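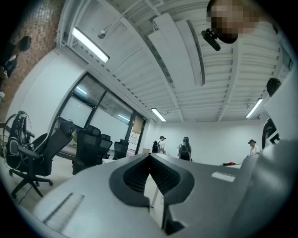

Before you spend a dime, stand in the middle of the floor, clap once, and listen for what comes back. Then do it again by the brick. The difference between those two claps will tell you more than a catalog will. — tilebytile, comment

# Our shared workroom is loud and the lights are harsh. Where do I start with $400?

**pearbutter**

Hello, and thank you in advance to anyone who reads all of this, I know I go on a bit. I share a workroom in Ullcombe with a small group of people, and I was the one foolish enough to say at lunch that I'd "look into the noise." So now it's mine!

It's a nice room, I want to say that first. There's red brick on one side, which everyone loves, and a glass partition at the back with dark frames and doors, so you get some brightness from the space next door. The floor is pale tile. The ceiling is white and corrugated, with beams and pipes crossing it and fluorescent lights hanging down. You can probably guess where this is going. Everything in there is hard. If someone puts down a mug, I know about it. When two people are talking at one end and somebody takes a call at the other, all the voices sort of smear together, and by four in the afternoon I have a headache and I'm being short with people I like.

The lights are the other half of it. They're the long white tube kind and they're very bright straight overhead. People have started choosing their chairs by which one has the least light in their eyes, and the desks nearest the glass are always taken first.

What I have to work with:

- $400 for the whole thing, sound and light together
- a lease that says nothing gets drilled into the brick (the ceiling it doesn't mention)
- a room 24 feet long
- one stepladder, and me

I looked at the Brekavard felt panels, which are lovely, but the set I wanted would eat nearly all of the money and I'm not sure where they'd go. Would I be better off with a rug? Something for the ceiling? I don't mind sewing. I'd so like to fix this before November, when we all keep the doors shut and it gets worse.

---

**oldgrouse**

Rug. Biggest you can afford. Felt pads under the chair legs if they have legs, soft casters if they roll. Did this in my own place and stopped there.

For the lights, ask whoever owns the building to put in warmer tubes. Took mine a week.

---

**hemlock_and_rye**

Oh, I feel for you, I had almost the same room for years, only ours had a concrete floor and a door that banged. I'd love to talk you out of starting with the rug, though I don't think oldgrouse is wrong that it helps! A rug takes care of footsteps and chairs and the clatter of things being dropped. It does much less for voices, and voices sound like your real trouble. Also, a rug under desk chairs is a nuisance. They bog down, the edge curls, and someone catches a toe on it with a full cup of coffee.

I'd think about the glass first. You have a big flat hard thing at the back of the room and people sitting close to it, and every conversation hits it and comes right back over their heads. Curtains are the cheap answer. They have to be heavy, and they have to be full, meaning you want about twice the width of fabric as the width you're covering, so that it hangs in folds. A flat sheet of cloth does next to nothing, I learned that one the expensive way. Hang them so that you can push them all the way back off the doors.

I bought mine as remnants from Trerisero, wool mostly, in colors that had obviously not sold (mustard! so much mustard), and lined them with an old blanket. If you sew, you are already ahead of me. I did mine with iron-on tape and they sagged by spring.

After that, hang something soft from overhead. Ceilings like yours usually have somewhere to tie off, but please don't use the pipes, and ask before you use the beams. A few felt baffles hung on edge will catch sound from both faces. Keep well clear of the lights and of anything that looks like a vent or a sensor. I'd ask the landlord in writing, even if the lease is silent.

The brick I would leave alone. It's rough enough to break things up a little, and you'd only be sorry to cover it. A tall open bookcase standing in front of it, stuffed unevenly with books and boxes, does a nice quiet job and drills into nothing.

---

**pearbutter** (original poster, follow-up)
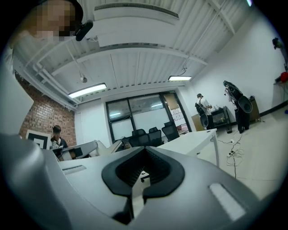 *2 min read*

Thank you both, and tilebytile too. I did the clapping! I went in early so as not to alarm anyone. In the middle of the room it comes back with a sort of zing on the end, and next to the brick it's duller, and right up by the glass it's awful, like a slap. So hemlock_and_rye, I think you have it.

I've gone for curtains. I measured the partition, doubled it, and then stood in the fabric store having second thoughts about the color for so long that I had to go sit down in Furtună with a bun. It's going to be a dark green. There are notes taped up on the glass by the right-hand side, and people do read them, so I'll make that curtain stop short and leave the paper where it is. I also want the doors clear, so each side will tie back with a loop.

The black mesh chairs along the back are staying, everyone agrees they're comfortable, and they're on my list only for softer wheels. The white desks I can't do much about. I did think of a big felt mat for the long one, as things get set down on it all day. Has anyone tried that? I worry it would collect crumbs.

One more question, about overhead. Besides the lights we have a long white air duct up there with a slotted vent, and I'm nervous about hanging felt anywhere near it. How far off should I stay? I don't want a baffle swinging over somebody's laptop every time the air comes on.

The fabric and lining came to $43 less than I'd planned, so there's a little room for lamps now. I'm hoping that if there are a few warm ones on the desks, we can leave the overhead tubes off for part of the day.

---

**hemlock_and_rye**

Green will be beautiful against that brick! Do get the mat, crumbs and all. Get one you can shake out of a window, and cut it a bit smaller than the desk so sleeves don't drag the edge up.

On the duct, I'd let a strip of tissue paper decide. Tape it to the end of a broom, hold it up where you want the baffle while the air is running, and if it flutters, move along until it doesn't. Hang each baffle from both ends so it can't turn, and put a wooden dowel in the bottom hem for weight.

And wait on the baffles until the curtains have been up a week or two. You may find you only want a couple, over the spot where people talk the most. Clap again before you order anything, in the same places, with the curtains drawn and then with them tied back.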